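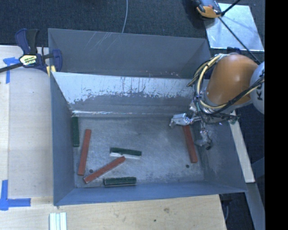

Update: The rollout has now reached the unlocked version of the phone too. Check Settings if you own one, because mine showed up without any notification.

Plever has started pushing a new software update to the Drimari 2, and owners of last year's phone are in for a treat. The build began showing up on carrier models early this morning, and it brings a good chunk of what we first saw on the newer Drimari 3 back in October. If you had given up on ever getting the redesigned camera app on the older hardware, today is a very good day!

The download weighs in at 136 MB, so it won't take long on a decent connection, though you'll want the battery at half or better before you hit install. My own phone spent 10 minutes on the whole thing, including a restart and that familiar "optimizing apps" screen.

So what do you get? The camera is the big one. Manual focus and shutter controls now live in a slide-out panel on the left, and the app remembers your last settings when you close it (finally). Burst mode takes up to 17 shots in a row, and the phone will suggest a favorite once it's done, or you can ignore it and pick your own. Opening the camera from the lock screen feels much quicker to me, even with a nearly full memory card.

Plever has also cleaned up the notification shade. Quick toggles can be dragged into any order, and the brightness slider has moved to the top, where I think it always should have been. The old weather strip is gone by default – you can bring it back under Display if you miss it.

Then there's the keyboard. Dmytriv, the small studio behind the swipe typing on the Drimari 3, has its engine built in here as well, and it's a huge step up. I typed most of the first draft of this post with it on the train and only had to fix a handful of words. The emoji search is great fun, too.

Smaller changes in the official list:

Wi-Fi calling toggle for supported carriers
Fix for Bluetooth audio dropping out when the screen turns off
Do Not Disturb can now follow a schedule
Latest security patches

One thing that isn't in the list is the double-tap to wake option, which a lot of people on our forums have been asking for. I looked through every menu and couldn't find it. Plever's support page still says it's "planned for a later release," so keep your fingers crossed.

The update is going out in stages, and customers on Drillton's network seem to be first in line. Drillton's own page says its initial batch covers 2,000 phones, with the rest to follow once that group has had a few days with the new build. Other carriers haven't posted any dates yet.

To check by hand, head to Settings, then About phone, then System updates. If nothing turns up, try again later in the day – a couple of readers had to check two or three times before the download appeared. Already running it? Let us know in the comments how the new camera is treating you, and which carrier you're on.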